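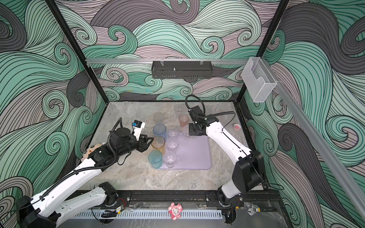 Reply from the front bench, before I had even put my bag down: the second batch of glaze is still crawling on the test tiles, and it's worse on the ones from the Pevitz clay.

Jun 11, 2021
By the glaze bench

Print | E-mail

So I went back through the notes. The Sin recipe calls for 20 per cent kaolin and we had been using the finer grade from Vever. It shrinks more as it dries, and the raw coat shows hairline cracks before it goes anywhere near the kiln. I had put the crawling down to dusty bisque. I wiped a set of 12 tiles with a damp sponge, left them overnight and glazed them the same way as before. Same bare patches, mostly along the edges.

Next I calcined half the kaolin and swapped it in. The slurry settled hard in the bucket and needed a good stir between dips, but the coat went on smoother and the cracks were fewer.

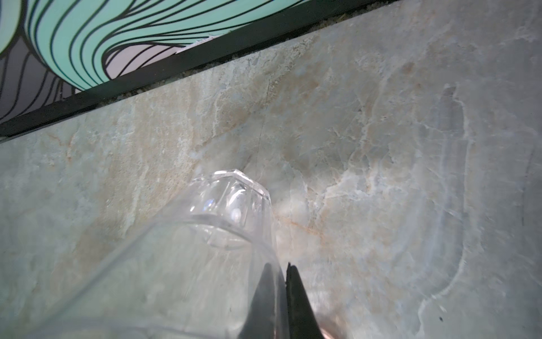 Someone on the kiln roster wondered whether the water was the problem, as the bucket had been topped up twice and not written down. Fair point. I sieved what was left and started a fresh one, with the water weighed this time.

Specific gravity on the old bucket was 1.53, thicker than I like. Thinned a litre for comparison and labelled it B. Colour on the fired pieces is fine — a soft grey-green, a bit darker where it pools.

To do: fire A and B together on the middle shelf, slower through the early part. Order more of the coarse kaolin from Aveseo. The Pevitz tiles get their own row. Leave the cone packs where they are, I still have to write them up.

2 comments | 0 shares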